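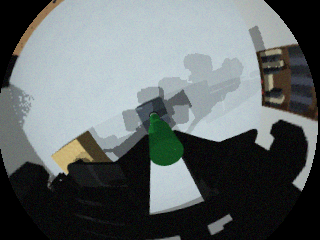
Rachid Hamdy meint ja, Teleoperation in der Simulation sei wie Autofahren mit Topflappen an den Händen, und wer das einen Nachmittag lang mache, lerne mehr über seine eigenen Handgelenke als über Roboter. Ich hab gelacht und dann drei Stunden später meine Handgelenke gekühlt. Kleiner Thread dazu, wie es bei uns gerade läuft 🧵

Also: Wir sammeln Demos für Humik, und zwar erstmal komplett simuliert. Ich sitze mit dem Controller da und mache die Aufgabe vor, Blick nur durch die Sicht am Greifer. Grüner Kegel, dunkler Klotz, fertig ist die Welt. Klingt nach Kindergarten, ist es aber nur die ersten zehn Minuten!

Ziel sind 2.000 saubere Durchläufe. Stand heute Mittag: 1.713. Davon gehen die ersten 600 vermutlich wieder raus, da hab ich noch viel zu hektisch gesteuert (man sieht richtig, wie ich vor jedem Zugreifen zweimal zucke, und das lernt das Modell dann brav mit).

Was mich am meisten überrascht hat - die Tiefe. Mit so einer stark verzerrten Rundsicht denkst du ständig, du bist schon dran, und dann fehlt noch ein ganzes Stück. Oder du bist längst drin. Ich orientiere mich inzwischen an den Möbeln im Hintergrund, die verschieben sich so schön, wenn der Arm sich dreht.

Getachew Gebreyes schwört auf langsames Anfahren und dann eine halbe Sekunde Pause vor dem Schließen. Hab ich ab April übernommen und meine Demos sehen seitdem deutlich ruhiger aus. Danke dafür, ich schulde dir einen Kaffee.

Rondgate suchen
Suchbegriff eingeben

Frage kam per DM: Warum nicht den echten Arm an die Hand nehmen und führen? Machen wir auch, in Jemthorpe, ab nächstem Monat. Ist viel angenehmer für den Menschen, du spürst halt was. Aber in der Sim drücke ich auf Reset und alles steht wieder da, ohne dass ich unter irgendeinen Tisch krabbeln muss.

Und nein, ich lösche Fehlversuche nicht komplett. Wenn ich danebengreife und mich sauber korrigiere, bleibt das drin. Bei Mulder haben wir damals nur perfekte Läufe behalten und die Policy stand nach dem ersten Patzer da wie bestellt und nicht abgeholt.

Noch 2 Blöcke heute, dann ist Schluss. Falls jemand einen guten Tipp für Controller mit weniger Totbereich in der Mitte hat, gern drunter! Meiner driftet nach links und ich korrigiere das schon unbewusst mit, auch beim Zocken abends 🙃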